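The great T-shirt reckoning

I have been waiting to write this post for weeks, because I finally have a folding method I like and I want to tell everyone about it! My sister has already heard it twice. Aitana at work got the short version over lunch and asked for the long version, so Aitana, if you're reading, you have only yourself to blame.

A bit of background. We moved into the Trisard apartment in November, and the dresser that came with it has wide, shallow drawers, the kind that look generous until you put one pile of shirts in and find that the drawer won't close. For the first month I just pushed everything down with my forearm and hoped. Then one morning the top drawer jammed with a sleeve caught behind it, and I had to get ready for work in a sweater I don't even like. That was the day I pulled every T-shirt we own out onto the bed.

Reader, there were 14 gray ones. Fourteen! I don't remember buying more than three of them. There was one from the Espiritu fun run (I didn't run, I handed out orange slices), one that used to be black, and several that could belong to either of us and have been worn by both for so long that it no longer matters.

So, the method. I learned it from Lilibeth Dela Peña, who lives downstairs and grew up in a house with five brothers and one linen closet. She folds shirts so they stand up on their own like books on a shelf, and when she opened her drawer to show me I gasped out loud. I'd seen people do it online but never in a real home where real people get dressed in a hurry.

You start with a flat surface, and I mean properly flat. I used to fold on the bed, and the mattress gives under your hands and everything ends up a bit crooked. A table is so much better. Lay the shirt face down and smooth it from the middle out with your palms. Bring one side in toward the center, sleeve and all, then fold the sleeve back on itself so it doesn't stick out. Do the same on the other side. Now you have a long strip. Fold it in half from the hem up, stopping a little short of the collar, and then in thirds.

My mistake for the first dozen tries was rushing the long strip. If the lower layer is bunched when you bring the upper one across, no amount of patting will save it, and the whole thing flops over in the drawer. Go back and smooth the bottom layer first. It takes a few seconds and I can't tell you how much difference it makes.

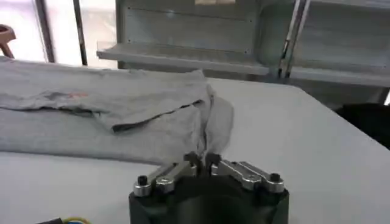 Light gray on the white table, partly folded and still crumpled at one end.

The soft shirts are the hardest, by the way. A stiff new one practically folds itself, but an old favorite that's been washed a hundred times slides around and wrinkles the moment you look away. For those I do the last fold a bit tighter, almost a roll, and it stays put. Lilibeth doesn't approve of the almost-roll. She picked one of mine up, turned it over, said "hmm" and put it back.

Shirts with printing on them get folded so that a bit of the design ends up on top. This is my favorite part! I can open the drawer half asleep at 6 a.m. and know which shirt is which from one little patch of color. The plain ones go at the back, which makes the drawer look much more cheerful when you first slide it out.

We did let some go. I made a pile for the clothing swap at the Irik hall, and Nazmiye Uçar, who used to have my desk and now seems to run every swap in town, took the lot off my hands with great good humor. I kept the fun run shirt. I kept the one that used to be black too, for painting, although I have no plans to paint anything.

The drawer closes now. It closes with one finger! I've been opening it for visitors, who are very polite about it.

Next I want to try the same thing with kitchen towels, and after that the pajama drawer, which is currently a disgrace. Fitted sheets I'm leaving alone for the time being. Sreekumar left a comment on my last post saying he has a trick for them involving the corners and a doorknob, and I would love to hear the rest of it, because I read that comment several times and couldn't work out where the doorknob comes in. Please write back, Sreekumar!

And if anybody has a good way of folding tank tops, the thin slippery kind with hardly any shoulder, tell me in the comments. Mine are in a shoebox.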